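Sostico Community Hall: kitchen and main room walk-round, January

Checked between 9.15 and noon, with the heating on and both outside doors in use. OK means fine as found. See comment means please read the comment!

MAIN ROOM

Fire exit, garden side: OK
Opens with one push and swings right back to the wall. A joy after last winter.

Fire exit, car park side: see comment
Opens, but the bottom bolt drags on the step. A few strokes with a file should sort it.

Emergency lights: OK
All came on at the test switch. The one over the stage is a bit yellow, but it stayed lit for the full test.

Extinguishers: see comment
Tags in date, pins in place. The foam one by the piano has lost its wall bracket and is standing on the floor. Bracket is Gesik part 434.

Floor: OK
Lovely job on the boards by the stage, completely flat now and no splinters anywhere.

Stacking chairs: see comment
Stacks are too high again beside the radiator. Eight to a stack, please.

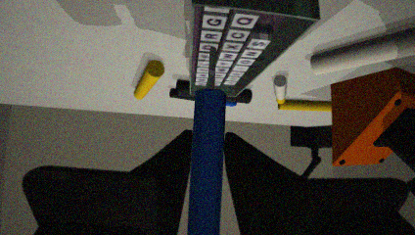
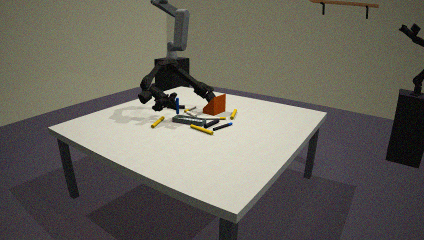 Baiba Hunt
Hall Safety Checker

KITCHEN

Gas shut-off: OK
Labelled, easy to reach, turns freely. I love the new red label.

Fire blanket: OK
Hung by the door and well away from the hob, just where you'd want it.

Fridge: see comment
Reading 7 degrees at 9.30 and 6 at 11. Should be 5 or below. Turn the dial down one notch and write the reading in the book each morning for a week.

Water heater: OK
Torent unit, serial ending 298. Serviced by Sakalauskas, sticker signed. No drips.

First aid box: see comment
Plasters nearly gone, eye wash out of date. Everything else is there and somebody has sorted it beautifully (thank you, whoever you are).

OUTSIDE

Ramp and handrail: OK
Rail is solid along its whole length. Grit bin full.

Path lights: see comment
Second from the gate is out. Takes the short bulb, shelf 3 in the meter cupboard.

Meter cupboard: OK
Locked, dry, nothing stored against the board. Key is back on its hook.

Carried over from last time: the loose gutter clip above the bins, still loose. Needs the long ladder and two people.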